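Handout 4: Can it fold the washing yet?
Household and shop-floor chores, and how far the machines have got 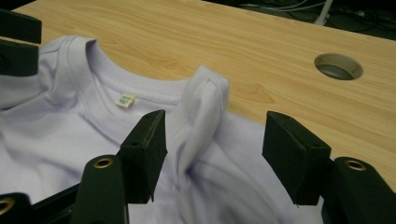
Mali Parry wrote to me after last week's session to say she'd stopped being impressed by folding robots years ago, and that if a machine can help build a car then a T-shirt ought to be an afternoon's work. I've had that put to me in some form every year I've taught this course, and I'm very glad of it, as it gives me an excuse to start with laundry.

So, Mali, the car. A car door is the same shape when you pick it up as it was when it was put down. You know where it is, you know what it weighs, and if you grab it by the left edge the right edge comes too. Now think about a T-shirt dropped on a table. Grab it by one shoulder and the rest of it does whatever it fancies! The sleeve rolls under, the hem drags, the back panel sticks to the front one, and the shape you planned for has gone. You have to look again and start thinking again, more or less from scratch, every time you move your hand.

In the picture a shoulder is bunched up between two black finger pads, with the collar lying open beside it, and I'd like you to spend a minute on it before you read further. Where would you take hold next, if you had only pads like those to work with? Write it down. We'll compare in class and I promise you we won't agree.

Why cloth is so awkward

I'm going to use the word "state" a lot, so let's get it out of the way. The state of a thing is everything you'd need to know about it to predict what happens when you push it. For a mug standing on a shelf that's a short list (where it is, which way it's facing, is there tea in it). For a shirt it's hopeless. Every crease is part of the state. So is every bit of fabric hidden under another bit of fabric, and the machine can't see those at all.

People cope by cheating, and I mean that kindly. We give the thing a shake. We hold it up by the shoulders and let gravity do most of the sorting out. We run a thumb along a seam until we reach a corner, hardly looking. Try folding a shirt at home with your eyes shut and you'll find you're slower but you still get there. Then try it with thick oven gloves on and your eyes wide open. Most people find the gloves are worse, and I think that's the most useful thing I'll tell you this term. Touch is doing a great deal of the work.

Collars and labels are handy, by the way. A label at the back of the neck tells you which side is the back, and once you've found the neckline you've a fair idea where the shoulders should be. A plain shirt with no print gives you very little else to go on. When you're reading a paper on folding, always check what sort of garments they used and whether they were bright, patterned or plain, and what colour the table was. It's often tucked away in a footnote.

What the demonstrations leave out

I keep a running file of demonstrations, and I'm fond of nearly all of them, but do please watch them with a pencil in your hand. These are the things I look for.

How did the shirt start? Laid flat is one job. Crumpled is another. Pulled out of a basket with six other things wrapped round it is a third, and it's the one you have at home.

Is the film speeded up? Look in the corners for a little "x" and a number. If there's a clock or a person in the background, watch them instead of the robot.

How many goes did they have? A single lovely fold tells you it can be done. It doesn't tell you how often.

Who put the shirt there, and who took it away? There's very often a pair of human hands at each end of the job, just out of shot, and in a shop or a laundry those hands are wages.

The Osimham trial

You'll remember I mentioned Osimham, the linen service that let me sit in for a few days last November. They'd been offered a folding cell by a firm called Trukatau and wanted a second opinion before spending any money. I have their permission to use the numbers, so here they are.

We gave it 200 shirts, all clean, all dry, all from the same supplier, dropped on the table one at a time by a member of staff. Of those, 49 had to be rescued by hand. A rescue meant somebody stepping in to straighten a sleeve or pull the thing loose and drop it again. The rest came out folded well enough to go on the pile. I thought that was rather good! I'd have guessed worse.

Osimham's laundry manager, Carys Bevan, wasn't nearly so cheerful about it. Her point was that she'd still need someone standing there, and that a person who is standing there anyway can fold a shirt in the time it takes to rescue one. We argued about it over a very long lunch and I came away thinking she was mostly right, for that laundry, with that machine. Where I think she's too gloomy is on sheets and towels. Big flat rectangles going through all day long have been fed into folding machines for years, and those machines don't need to be clever. They need somebody to hand them two corners.

Do the sum for yourselves as an exercise. Take a day with 1,000 shirts and the same rate of rescues as in the trial. Suppose a rescue takes twelve seconds, and then suppose it takes thirty. Then ask what the minder does in the gaps between rescues, and whether they could be across the room doing another job. That last part matters more than the arithmetic. (If your answer depends on the minder being able to walk very fast, say so.)

Chores, sorted by how cross they make the machine

I did this on the whiteboard and several of you asked for it written out, so this is the tidied version. It's my own opinion and you're welcome to fight me on it.

Mostly sorted: hoovering a level floor with not much on it. Cutting a plain lawn. Moving a box of a known size from one known place to another, on a shop floor where people have agreed to keep out of the way.

Works if you arrange the world for it: picking stock from bins, so long as somebody has thought about what goes in the bins. Stacking crates. Wiping a clear worktop. Sheets and towels, as above.

Works on a good day: T-shirts. Loading a dishwasher with your own crockery, slowly. Putting shopping in a cupboard, if you don't mind which cupboard.

Not yet: fitted sheets (I can't do these either). Turning a jumper the right way out. Pairing socks when two of them are nearly the same navy blue. Making a bed with a cat on it.

Notice that very little of this follows how hard the chore feels to us. Folding is dull, so we assume it's easy. I fell into that myself when I started out, and spent the best part of a year at Semaan trying to get a machine to pick up one layer of a tea towel without picking up two. It picked up two. It went on picking up two right through the winter.

A word on grippers and fingers

Two flat pads facing each other is about as simple as a hand gets, and there's plenty to be said for it. It's cheap, it's easy to mend, and you can work out what it's going to do. Pinching a fold of cloth suits it quite well, as a fold stands up and gives the pads something to close on. A single layer lying flat on a smooth table is much harder, and people have tried all sorts: scraping a fingertip along the surface to ruck the cloth up, blowing on it, sticky rollers, little needles. Needles work nicely until somebody asks whose shirt it is.

A hand with more fingers sounds like the obvious answer. I'm not convinced. More fingers means more to control and more to go wrong, and we don't yet know how to give them anything like the feeling you have in your thumb. I'd sooner have two pads that can feel slip than five fingers that can't.

The Gredholm reading argues the other side, that we're short of examples more than we're short of hardware. Their set has 3,844 recorded folds in it and they make a strong case that the machine carried on improving as they added to it. Read section two properly and skim section three. When you get to the results, go back to my pencil questions and see how many of them they answer. They do better than most.

For next time

Bring one garment you find annoying to fold. Bring your written answer about the shoulder in the picture as well, even if you've changed your mind since.

Fold the garment at home three times and write out the steps for someone who has never seen clothes. Then swap with your neighbour, who'll follow your steps to the letter, using one finger and thumb on each hand. Last year we had to stop for the fire alarm halfway through, so I've put it at the start of the session this time.

If you can't get hold of the Gredholm paper, email me and I'll send it over. The room has changed again, so check the door.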